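Let the Kids Play Kitchen

I coach the robotics club in Nemville, and every spring I get the same email from at least one parent. It's always polite. It says something like, we were hoping for more of a competition focus, and then there's a link to a video of two machines ramming each other in a plastic arena while a crowd loses its mind.

I get it! I like those videos too. But I've come around to a pretty strong opinion over the past few years, and since the Prindale newsletter was kind enough to give me the space, you're all going to hear it. I think the best thing a student robotics club can do with its time is play kitchen.

I mean that literally. Toy food, toy dishes, one arm, one table. Pick up the strawberry and put it in the bowl. Set the ketchup upright. Get the cup out of the way of the plate. A four-year-old does this stuff while singing and looking out the window, and my high schoolers, who are sharp kids, can spend an entire month on the strawberry.

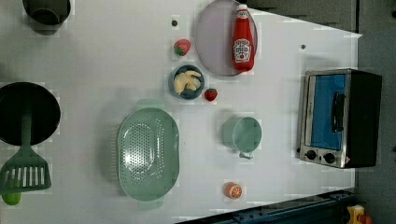
The first thing people ask me is where the challenge is. Well, try writing down how you pick up a cup. Go ahead, I'll wait. You'll say "grab the handle," and then I'll turn the cup so the handle points away from you, and you'll have to start over. Then I'll lay it on its side. Our kids start the year with a page of confident rules and by November the page is a mess of arrows and crossed-out lines, and that messy page is worth more to me than any trophy in the glass case by the gym.

We named our project Trerkitz, by the way. It was a typo in a file name and it stuck, and now it's on the T-shirts.

Cost comes into this too, and I wish more people would say so out loud. The year we entered the big regional event, we burned 1000 dollars on registration and the bus before anyone had touched a screwdriver. The play food cost us 80. When a kid drops a plastic orange on the floor, you pick up the orange. When a kid drops a competition drivetrain the night before the bus leaves, you have tears and a parent driving to the hardware store in slippers (that parent was me, so I'm allowed to bring it up).

And with a competition build, you get maybe three students who really drive the thing. Everybody else holds a clipboard. I've watched it happen in my own club and I'm not proud of it. With the table, the turns are short. You set up, you try it, you write down what went wrong, you move over. The shy kids get just as many tries as the loud ones, and I've had shy kids turn out to be the most patient people in the building.
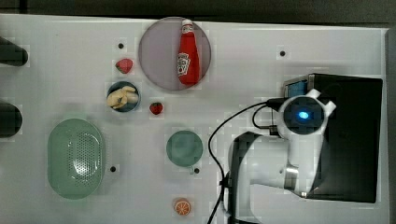 What about the ones who want to win something?

Fair question, and I don't want to wave it off, because some kids are wired that way and it gets them out of bed. So we keep score. Last May the older group ran 238 attempts at a short list of chores and logged every one, including the ones they'd have loved to lose behind a filing cabinet. They argued for most of an afternoon over whether a strawberry hanging on the rim of a bowl counts as in the bowl. I stayed out of it and ate my sandwich. They finally voted that it doesn't, which hurt their own numbers, and I thought that was a pretty great afternoon of science.

You don't get that argument in an arena, where a referee has already settled it for you. Here they had to decide what "done" means and then live with it.

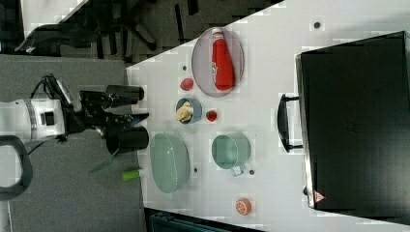 The arm and gripper at the table, with the ketchup, the colander and the rest of the dishes set out.

I should be straight about the downsides. It's slow. It doesn't make a good assembly — we tried that once, and you could feel the whole gym waiting for something to explode. Sponsors like a big shiny robot with their sticker on it, and it's harder to get a check out of someone when your pitch is lunch. We did get Brito to cover some of our parts this year, but it took me a lot of phone calls.

And I'll admit the work can be maddening. Something goes fine all week, then you slide the plate over a little and it all falls apart. I've seen a junior put her forehead down on the desk and just stay there for a while. I've done it myself.
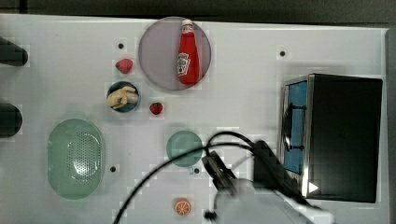 Savita Tripathi read a draft of this and told me I'm being unfair to the competitions. Her own students learned to work against a deadline there, she said, and a club that never has to show up somewhere on a certain morning with a finished machine can putter forever. She'd do both, one in the fall and the other in the spring, and she thinks my 80-dollar figure is cute given what the arm cost.

Okay, she's got me on the arm. And the deadline thing has been bugging me ever since, because we do putter. So next year I'm giving the club a fixed morning in May with the doors open and families invited, and whatever works by then is what people get to see. If you're one of the parents who sent me the arena video, please come. I'll save you a seat up close, and the kids can tell you all about the strawberry.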